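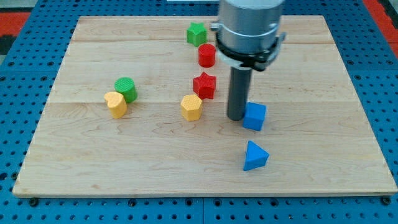

Push rod next to the blue cube, pale wooden board on the pegboard table.

Arm protective stops when the push rod gets close to the board

Posted by rod_and_collar in Arms and Grippers, April

I have a tabletop pushing cell. The tool is a plain grey rod held in a clamping collar under the wrist, and it nudges small shape blocks over a wooden board. The board sits on a perforated table with fasteners or pegs near its front edge. Control is through Lilard, running the stock push script with a fixed tool height.

It ran without trouble for nearly 3,000 pushes. Since then the arm goes into protective stop a few times an hour, always during a push and never in free travel. The log gives "force limit, Z" each time. It happens more often towards the front of the board than at the back. Clearance between the rod tip and the wood is set to 3 mm. I have restarted the controller, re-entered the payload and checked that the blocks are not jamming against each other. The force limit is the default and I would prefer not to raise it.

Is this a sensor fault or something mechanical?

pegboard_pat

Do not raise the limit. A Z force during a sideways push means the rod is touching the board, or a block is climbing under the tip. With 3 mm of clearance the first is more likely, and the fact that it depends on position points the same way.

Check the rod first. Stop the arm, isolate it, and try to slide the rod in the collar by hand. On ours (a Stomura collar, yours may differ) the screws had backed off and the rod was creeping downwards a little with each knock. Draw a pencil line on the rod where it leaves the collar, run 200 pushes, and look at the line again. If it has moved, clean both surfaces, refit the rod and tighten the two sides evenly. Then redo the tool length. People forget that part and end up chasing the same stop a week later.

If the line has not moved, check the board. Jog the tip to each corner at slow speed and use a feeler gauge. Wood moves with the weather. A board that is held down near one edge can lift elsewhere, and a planked one can also rise at a seam. Ours was high by more than the clearance at one corner after the heating went off.

Keep your hand out from under the rod while jogging — use the gauge at arm's length and have the stop button within reach.

Flilstead_bench

Had the same and it was the sensor. Swapped it, fine since. Might be worth ringing Pringle, they did ours.

rod_and_collar

Thanks both. The pencil line had moved by 2 mm after 72 pushes, so I did not bother finishing the run. One collar screw was barely finger tight. I have refitted the rod, re-measured the tool length and put a drop of medium threadlocker on each screw.

The gauge also shows the front of the board slightly higher than the back, by less than 1 mm. That would account for the position effect. I have left the board alone for now and set the clearance to 4 mm. The shorter blocks still push without tipping.

No stops so far this afternoon. Leaving the sensor where it is.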